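Workshop > Notebooks > Packing Bench > December

Print this page | E-mail this page

Packing bench, December, 2:00 pm onward

Clear wrap again. The Flokel roll is nearly finished and I am not sorry.
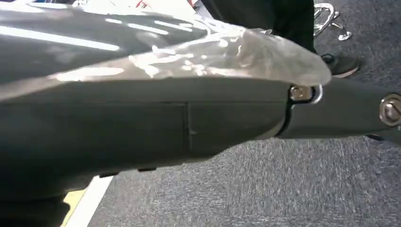
Started on the Lisel order after lunch. The new wrap from Justodeck clings to itself with real devotion and to the goods hardly at all. Tried it on 11 boxes. Two layers held, one layer slid down like an old sock. Going to two layers means the 1000 ft roll won't see the month out, whatever the order sheet says.

Tension: pull until it squeaks, then back off a little. I wrote "medium" in the last entry, and reading it today I have no idea what I meant.

Loose ends are still the main trouble. Folding the last few inches under works if your hands are dry. Tape works too, but then Asamoah complains about tape marks - fair, they paid for clean boxes. Try a paper band next time.

Glare off the wrap makes labels hard to read under the ceiling lights. Labels go on the outside from now on. Yes, I know I argued for the inside in the spring.

To do: order cutter blades, find the good cutter, stop lending out the good cutter. Price the 2000 ft roll - it may not fit the holder.

Sign up for our workshop newsletter. You can unsubscribe at any time.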